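Notebook, October, death notices index
Started 9.40

Nelbridge batch back from the overnight run. 1,183 notices read, 73 thrown out because the parser found no date of death. Went through the rejects by hand with Cameron before lunch. Most of them give the age and the funeral but say only "suddenly, at home" with no day. I have put the newspaper date in the spare column and left the death date blank. We are not guessing.

Maiden names are still a mess. The paper put them in brackets, then after "née", then in brackets again a few years on. Erdal has a rule that copes with both but it also picks up nicknames, so we now have a woman born Nobby.
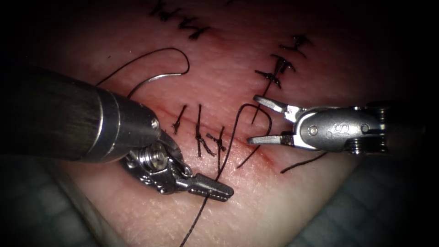 Creases are the other trouble with this batch. The clippings were folded before they were boxed, and where the fold crosses a surname the reader drops letters. The bad ones run corner to corner, top left down to bottom right, the same slant as the cut across the pad there with its stitches part done. A straight fold we can mask, but a slanting one goes through every line of the notice. Tried rotating the scan so the fold lies flat and masking it then. It lost the names of two sons and a chapel. Put the settings back.

Box 11 next. Gwawr wants the Badon notices kept apart because many are in Welsh and English side by side, and we were counting those people twice.

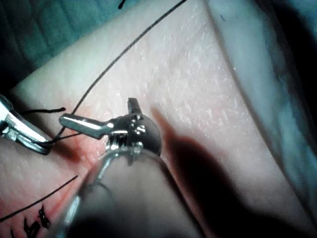
Ink on the Badon sheets has gone brown and the paper has darkened to match. Raised the contrast one step at a time and saved each version. What I want is something like that black thread over the pale pad, where the dark line stands clear of what is behind it. Step four is the nearest. Past that the paper grain starts to read as full stops.

Surviving relatives: agreed to record them as printed, in the order printed, and not to link them to other notices yet.
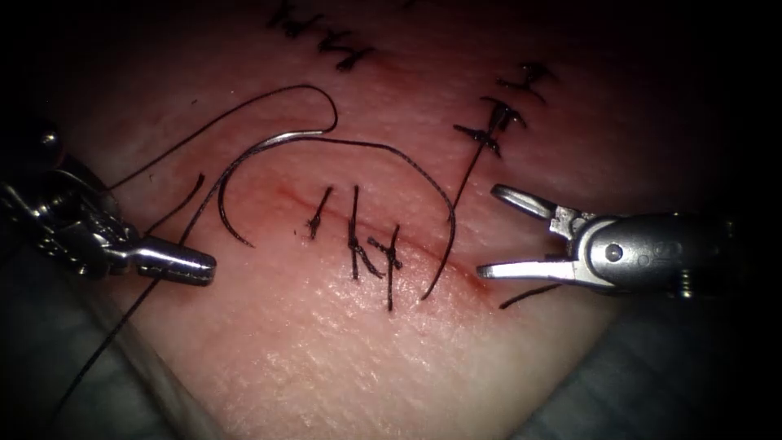

Jae-in disagrees about the blank dates. A family searching by year will never find those 73, she says, and the newspaper date should at least count towards the year search, marked as such. Cameron is for it. I would want it shown differently on the results page, so that someone who died in late December isn't put in the wrong year without warning.

To do: rerun the rejects with the year search changed, ask Erdal about Nobby, finish box 11.

Stopped 4.15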